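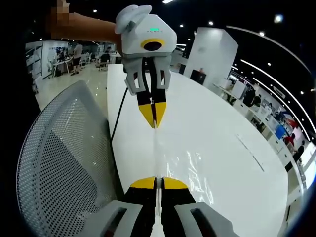
구겨진 투명 비닐은 어떻게 해야 다시 포장에 쓸 수 있을까?

마른 수건으로 한 번 닦고, 가운데에서 바깥쪽으로 손바닥으로 쓸어 편 다음 두꺼운 책 밑에 하룻밤 눌러 두면 된다. 잔주름은 남아도 접시 사이에 끼우거나 상자 안쪽에 두르는 데는 충분하다.

이걸 일기 첫머리에 적어 놓는 이유는, 내가 맨날 까먹어서다. 작년에도 어디서 읽고 오 좋다 하고는 그대로 잊어버렸고, 올해 또 검색했다. 이제 일기장만 뒤지면 나온다. 잘했다 나.

6월. 오후 두 시쯤 시작해서 저녁 먹기 전에 끝내려고 했는데 결국 밤까지 갔다. 포장재 정리가 이렇게 오래 걸릴 일인가? 베란다 상자에 쑤셔 넣어 둔 비닐, 끈, 종이 완충재, 어디서 왔는지도 모를 고무줄까지 다 꺼냈더니 흰 테이블로도 모자라서 바닥까지 내려갔다. 그 큰 테이블을 살 때는 이 위에 뭘 다 올려도 남겠다 싶었는데, 물건이라는 게 자리가 넓으면 넓은 만큼 퍼진다. 우리 집만 그런 건 아니겠지.

투명 비닐이 제일 골치였다. 종이는 접으면 접힌 대로 얌전히 있는데 비닐은 꼭 되살아난다. 꾹꾹 눌러 접어서 옆에 놓고 다음 걸 집으면 그새 바스락바스락 혼자 펴지고 있다. 게다가 주름마다 빛이 번쩍번쩍해서 한참 들여다보고 있으면 눈이 아프다. 흰 테이블 위에 투명한 걸 펼쳐 놓으면 어디까지가 비닐인지도 잘 안 보인다. 한 번은 다 치운 줄 알고 팔꿈치를 괴었다가 쭉 미끄러졌다. 혼자 소리 지르고 혼자 웃었다.

그다음은 끈. 아니 끈이라고 하기도 뭐한, 가느다란 실 같은 것들. 리본 올이 풀린 것도 있고 택에 달려 있던 것도 있고, 포장 뜯을 때 딸려 나온 것도 있다. 흰 바탕에서는 이게 진짜 안 보인다. 고개를 옆으로 기울여야 빛을 받아서 반짝 하고 한 줄 보이고, 고개를 똑바로 하면 또 없어진다. 잡았다 싶으면 손끝에 아무것도 없고, 포기하면 소매에 붙어 있고. 쓰면서도 약 오른다.

하다 보니 요령이 생기긴 했다. 실은 한가운데를 집으면 안 되고 끝을 찾아야 한다. 끝을 살짝 들어 올려서 팽팽하게 당긴 다음 두꺼운 종이에 감으면 안 엉킨다. 달력 뒷장을 잘라서 썼더니 딱 좋았다. 예전에는 손가락에 둘둘 감아서 쏙 빼 놨는데 그렇게 하면 다음에 꺼낼 때 무조건 매듭이 져 있다. 무조건이다. 나는 그 매듭을 푸느라 드라마 한 편을 소리로만 본 적도 있다.

중간에 쉬려고 의자에 앉았다가 한참 못 일어났다. 회색 메쉬 의자, 처음 들였을 때는 등받이에 구멍이 송송 나 있는 게 사무실 같아서 별로였는데 요즘 날씨에는 이만한 게 없다. 등에 바람이 통하니까. 겨울에는 담요를 걸쳐 두고 여름에는 담요를 걷고, 그러면 계절이 바뀐 기분이 난다. 담요는 빨아서 넣어야 하는데 아직 안 빨았다. 내일 할 일에 적어 두자.

앉은 김에 Lestotero에서 온 주문서를 다시 봤다. 납작한 상자 한 묶음을 시켰는데 100장 묶음인 걸 모르고 시켜서 지금 현관 벽에 세워져 있다. 작은 묶음도 있었을 텐데 왜 그걸 눌렀을까. 현관이 좁아져서 신발 신을 때마다 어깨로 상자를 민다. 그래도 평생 쓰겠지 뭐. 엄마한테 반 나눠 준다고 했더니 그런 걸 뭐 하러 사냐고 하셔 놓고, 조금 있다가 큰 것도 있냐고 물으셨다. 큰 건 없다고 했더니 그럼 됐다고 하셨다. 우리 엄마답다.

네 시 넘어서 배가 고파져서 Říha에 다녀왔다. 비닐 먼지를 뒤집어쓴 채로 나갔더니 유리문에 비친 내 꼴이 가관이었다. 양귀비씨 들어간 빵은 벌써 다 나갔고 사과 들어간 것만 남아 있어서 그걸로 샀다. 맛있었다. 따뜻할 때 한 개, 집에 와서 식은 걸로 또 한 개. 식은 게 더 나았다. 빵이 담겨 온 봉투도 깨끗해서 또 챙겼는데... 이러니까 베란다 상자가 터지지. 알면서도 못 버린다. 봉투가 너무 빳빳하고 예뻤단 말이다.

돌아와서 다시 시작. 이번에는 나름대로 기준을 세웠다. 손바닥보다 작은 비닐은 버린다. 테이프가 붙은 것도 버린다. 냄새나는 건 당연히 버린다. 나머지는 펴서 크기대로 쌓는다. 말은 쉬운데 막상 하면 손바닥보다 아주 조금 큰 것들이 계속 나온다. 그걸 들고 한참 고민한다. 이걸로 뭘 싸지? 컵 손잡이? 귀걸이? 귀걸이를 왜 비닐로 싸? 이런 대화를 속으로 계속했다. 결국 애매한 건 다 버리기로 했고, 버리고 나니까 속이 시원했고, 쓰레기봉투를 묶다가 한 장을 다시 꺼냈다.

테이프 떼는 일은 생각보다 재미있었다. 드라이어로 살살 데우면 잘 떨어진다고 해서 해 봤는데, 비닐은 데우면 안 된다. 쪼글쪼글 오그라든다. 한 장 망치고 배웠다. 상자에 붙은 테이프는 데워도 괜찮고, 비닐은 그냥 테이프 붙은 쪽을 가위로 잘라 내는 게 빠르다. 이것도 적어 둔다, 내년의 나를 위해서!

접시를 싸는 건 저녁 먹고 했다. 이번에 동생네로 보낼 접시들인데, 동생이 Graltstead로 이사하면서 그릇을 하나도 새로 안 사겠다고 선언했기 때문에 내 찬장이 털리는 중이다. 밥그릇은 8개 달라고 해서 왜 그렇게 많이 필요하냐고 했더니 설거지를 미루려면 그 정도는 있어야 한단다. 할 말이 없었다. 나도 같은 이유로 숟가락이 많으니까.

싸는 순서는 이렇게 했다. 접시 한 장 놓고 비닐을 덮고, 그 위에 또 한 장. 종이로 전체를 한 번 감고 끈으로 십자로 묶는다. 처음에는 종이부터 대 봤는데 유약 없는 굽이 종이를 자꾸 긁어서 가루가 났다. 비닐을 사이에 넣으니까 얌전해졌다. 구겨졌던 비닐이 새것보다 오히려 폭신해서 좋다. 빳빳한 새 비닐은 접시 위에서 미끄덩거리는데 주름진 건 자리를 잡고 가만히 있는다. 그러면 나는 뭐 하러 책 밑에 눌러 놨던 걸까? 모르겠다, 쌓아 두기 편하니까 그걸로 됐다 치자.

꽃무늬 타원 접시는 끝까지 고민했다. 안 쓴 지 오래됐는데 막상 보내려니까 아까웠다. 생선 구우면 여기에 담아야지 하고 샀는데 생선을 안 굽는다. 냄새 때문에 못 굽는다. 동생은 구울 것 같다. 그래서 보내기로 했다. 그러고는 혼자 좀 서운해서 마지막으로 거기에 귤을 담아서 먹고, 닦아서 쌌다. 우습지만 인사는 한 거다.

택배비 알아보다가 또 시간이 갔다. 무게를 재 보려고 체중계에 상자를 올렸더니 상자가 화면을 가려서 숫자가 안 보였다. 내가 안고 올라가서 재고, 내 몸무게를 빼고... 그러다 내 몸무게를 보고 기분이 상했다. 빵 두 개 먹은 날에 할 일이 아니었다.

그리고 이건 자랑인데, 서랍 맨 밑에서 옛날 포인트 카드가 나와서 조회해 봤더니 1,556점이 남아 있었다. 포장용 종이테이프를 사고도 남는다! 당장 주문하려다가 참았다. 서랍에 종이테이프가 뜯지도 않은 게 있는 걸 오늘 봤으니까. 그래도 장바구니에는 담아 뒀다. 담아 두는 건 돈이 안 드니까.

마무리로 테이블을 닦았다. 젖은 행주로 한 번 닦고 마른 걸로 또 한 번. 닦다 보니 아까 그렇게 찾던 실이 행주에 줄줄 딸려 나왔다. 처음부터 행주로 할걸. 손끝으로 하나씩 집던 시간은 뭐였나 싶은데, 그래도 종이에 감아 놓은 실뭉치를 보면 뿌듯하다. 색깔별로는 못 나눴고 긴 거랑 짧은 거로만 나눴다.

지금 밤 9시. 비닐은 사전 밑에 깔려 있고, 접시 상자는 현관의 납작한 상자들 옆으로 갔고, 현관은 이제 옆으로 서서 지나가야 한다. 손에서는 계속 비닐 냄새가 난다. 비누로 씻어도 난다. 레몬으로 문지르면 된다던데 레몬이 없다.

내일 할 일. 담요 빨기. 동생한테 상자 언제 가져갈 건지 물어보기. 컵 받을 건지도 물어보기. 사전 밑에서 비닐 꺼내서 베란다 말고 다른 데 넣기. 레몬 사기.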